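The Night Bus to Zollammont

by Bheki Hendricks

1.

My mother kept the money in a tin that once had Joly biscuits in it. On the evening before I left she opened it on the kitchen table and pushed it to me without looking.

"Count it," she said.

"I trust you."

"Count it anyway. A person who does not count is a guest in his own life."

So I counted. There were 1,498 in old notes, and some of them were so soft that they felt like cloth. The bus ticket was 1,000. I put the rest in my shoe, the left one, because my uncle had told me that thieves always begin with the right.

She had not asked me to stay. I had prepared an answer for it, a long one, and I carried this answer in my mouth the whole evening like a hot potato. We ate soup. She talked about the neighbor's roof.

2.

The bus was 30 minutes late and it smelled of oranges. I had the seat by the window, but an old man was already sleeping in it, so I took his. He woke up when we passed the Vevton bridge and asked me where we were.

"Vevton," I said.

"Still?" he said, and he looked at me as if I were the driver.

He was going to Zollammont to see his brother. They had not spoken for six years. The quarrel was about a ladder. One of them had lent it and the other had painted it green, and after this there were words, and after the words there was nothing. I asked him which of them had painted it.

He thought for a long time. The lights of a gas station came through the window and went over his hands.

"I was sure that it was him," he said. "Now I am on a bus, and I am not so sure."

I wanted to laugh, but I saw that he was afraid. He had a new shirt on – the folds from the package were still in it. He had also a jar of plums on his knees, and he held the lid with two fingers, although it was closed well.

I told him then about my mother and the tin. I told him also the long answer which I had prepared and not used. It sounded smaller on the bus than in the kitchen. He listened to the end and said that it was a good answer, and that I should write it to her. 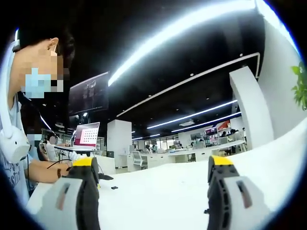

3.

We came to Zollammont before it was light. The station had one bench and a closed kiosk with a sign for Ziltik lemonade. A man was standing under the sign in a coat too big for him. He did not wave.

The old man took a long time to get down the steps. I carried the plums for him and gave them back at the bottom. The two brothers stood and looked at each other, and I think that each of them was waiting for the other one to be older.

"You brought plums," said the one in the coat.

"They are from the tree."

"The tree is still there?"

"Where would it go?"

They walked away past the kiosk, not close together. At the corner the one in the coat took the jar and put it under his arm.

I sat down on the bench and took off my left shoe. The notes were warm. Between two of them I found a piece of paper which I had not seen when I counted, folded very small, with my mother's handwriting on it. She had written down the times of the buses going back.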